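Stodwood College Robotics Club
Kitchen Task, hand-held gripper station: inspection checklist with comments
Date of inspection: 4 May 2023
Station: table 5
Team preparing for: Henside Student Challenge, utensil stand event

Please fill every line before the first student takes the grippers. Write OK, REPAIR or STOP. If one line says STOP, the station stays closed until the line is checked again.

PART A - GRIPPERS

A1. Finger pads sit straight and close parallel. OK
A2. Surface of the pads. REPAIR
Comment: The pads are scuffed and the edge begins to fray where they press the handle. It still holds, but new covers should be glued before the Henside event. Please do not cut the loose flap with a knife while the gripper is in your hand.
A3. Brass bushings in the linkage arms. OK
Comment: Push each one with the thumb. In November we had one which came out during a run and we lost half an afternoon looking for it.
A4. Small screws on the front of the pads. OK
Comment: Finger tight and then a quarter turn. The plastic cracks if you go further, and the spare parts from Galang take long to arrive.

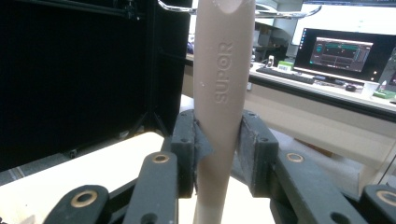 Item A2, pads closed on the utensil handle.

A5. Grip test. Close on a plastic handle, hold for 50 seconds, the handle must not slide. OK
Comment: Repeat with the handle turned, please. Some of you hold only at the thick part, and this is too easy.

PART B - CABLES AND STRAPS

B1. Cable makes one free loop between the gripper and the arm. OK
Comment: If the loop is too short it pulls on the plug when you turn the palm up. If it is too long it catches the stand.
B2. Plug fully in, no bare wire. OK
B3. Wrist strap closed but not tight. OK
Comment: Two fingers should go under it. Tell the person at the screen if your hand becomes numb - do not wait for the end of the run.
B4. Cables on the floor lie away from the feet. REPAIR
Comment: The tripods are too near to the place where people walk in. I have asked to move them toward the curtain.

PART C - TABLE AND STAND

C1. Table does not rock when you lean on it. OK
C2. Yellow tape marks in place at the far corners. OK
C3. Utensil stand upright, base flat on the table. OK
Comment: Both grippers may work near the base, but only one may touch it. When two students were pulling from both sides at Ploston last year, the stand fell on a hand. It was only a bruise, but the form for a bruise is also long.
C4. Nothing on the table which is not needed for the run. REPAIR
Comment: Put small parts back on the shelf when the run is over. I have written this before.

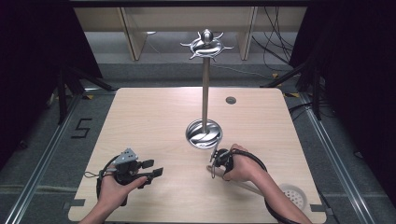

May a student work alone at the station if the checklist is complete?
A second member must be in the room and must be able to reach the stop switch without walking around the table.

PART D - THE RUN

D1. Student has read the task card (number 1419). OK
D2. Long hair tied, sleeves above the strap, no rings. OK
D3. Start position: both grippers open, above the table. OK
D4. Skimmer goes to the hook by the handle, never by the round part. OK
Comment: Turn your wrist slowly. The jaws hold better than you think, and a fast movement makes the skimmer swing. The other gripper stays open and low on its own side until you need it.
D5. Plates on top of the grippers clean and not bent. OK
Comment: Do not touch the black dots with the fingers. Grease makes the tracking bad and then we repeat everything.
D6. Maximum 9 runs per student, then a break. OK
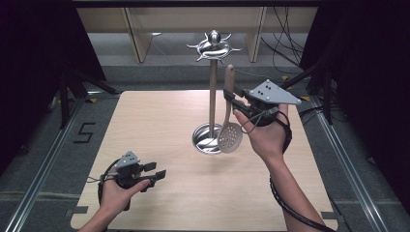
Galang team wrote under this page that D6 is too generous for the younger members, whose wrists get tired much earlier, and asked if the limit could be lower for first-year students. They also want the palm-up turn to be practised without any utensil before the first real run.

I agree with the second point and will add it as D7. For the first I prefer to see how the next session goes.

RESULT: station may be used. Items A2, B4 and C4 to be finished before the next inspection.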